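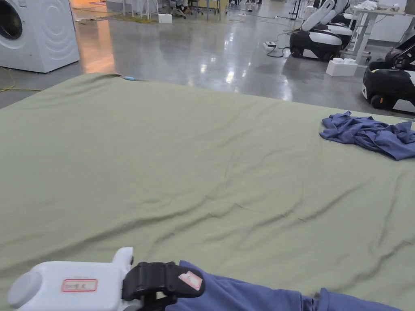
The hand-held gripper with a blue garment, on the green sheet.

Hi from Bulledport! The Dretska trial kit is out of its boxes and we're using it every day now. We have 86 clothing runs saved and two grippers in rotation – I like them more than I thought I would. The grip is comfy and the labels stop us mixing things up (we did that a lot in December). 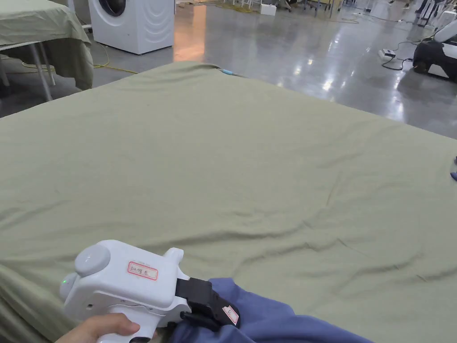 My one gripe is thin cotton, which slides if you pinch too close to the hem. Anden says new finger pads are coming Tuesday. Polishchuk's quote is still open, but I'd hold off on it and ask you to extend this rental by three weeks.

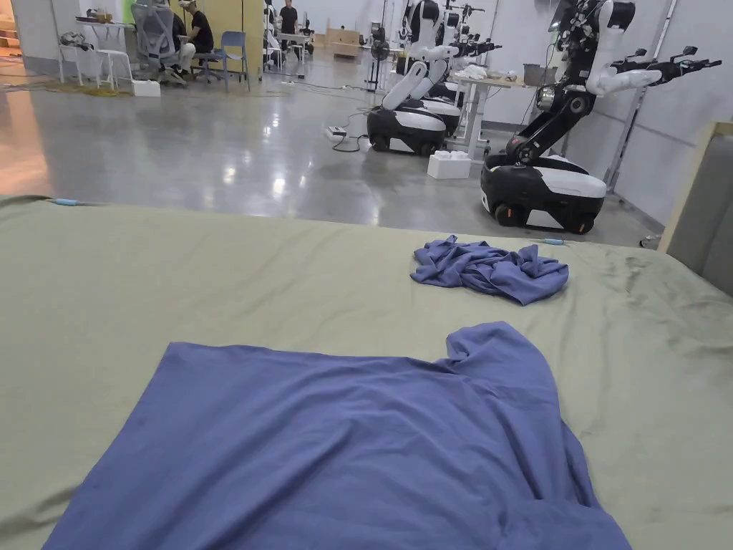 Two blue-violet shirts, one spread out and one crumpled.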